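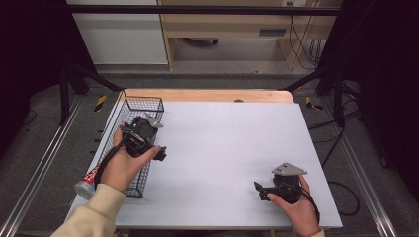
I've been told, more than once this year, that my bathroom would run better if everything in it lived in a basket. Toothpaste in a basket. Floss in a smaller basket inside the first one. The advice comes with a lot of confidence and usually a link to a shop.

I'm not convinced, and I say that as somebody who gave it a fair go through all of March.

Start with the wire mesh kind, since that's what everyone recommends. Black, open on top, thin wires, looks tidy on a shelf. The argument is that air gets in and you can see what you own. Fine. But a tube of toothpaste is a terrible thing to put in a wire basket. It won't stand up, and once it's lying down it slides under whatever else is in there. Then there's the paste. Any tube more than a week old has a bit of crust around the cap, and that crust finds the mesh. I cleaned mine with an old toothbrush, over the sink, one little square at a time, and I thought: a drinking glass never did this to me.

The Genico one I bought had a nice weight to it. The Lombardi one was cheaper and scratched the shelf. Neither made me brush my teeth any faster.

What bothers me more is the idea underneath, that a thing isn't put away until it's inside another thing. A tube lying beside the basket counts as mess. The same tube ten centimetres over counts as order. I'd like somebody to explain what has been gained. In my house the toothpaste gets used at least 2 times a day by everyone who lives here, and a thing used that often is going to be lying on the counter, whatever the organizer book says.

Plernivetti's spring catalogue has 138 pages and I stopped marking the baskets partway through. There are baskets for sponges. There's one for remote controls with a lid on it, so you can lose the remote and the lid. When I lived in Brorkley the whole flat had a single drawer in the bathroom, and it was a disgrace, and I could find anything in it in around 5 seconds.

I'll grant a few things. Baskets are good for stuff you carry from one room to another - cleaning cloths, pegs, the first aid bits. They're good on a high shelf, where you want to pull down the lot at once. If you share a bathroom with teenagers, one each is probably worth the money just to end the arguments over whose colour of hairbrush is whose.

But toothpaste? Leave it by the tap. Wipe the counter now and then. My Genico basket is in the laundry holding clothes pegs, and the Lombardi went to the op shop with the price sticker still on the bottom.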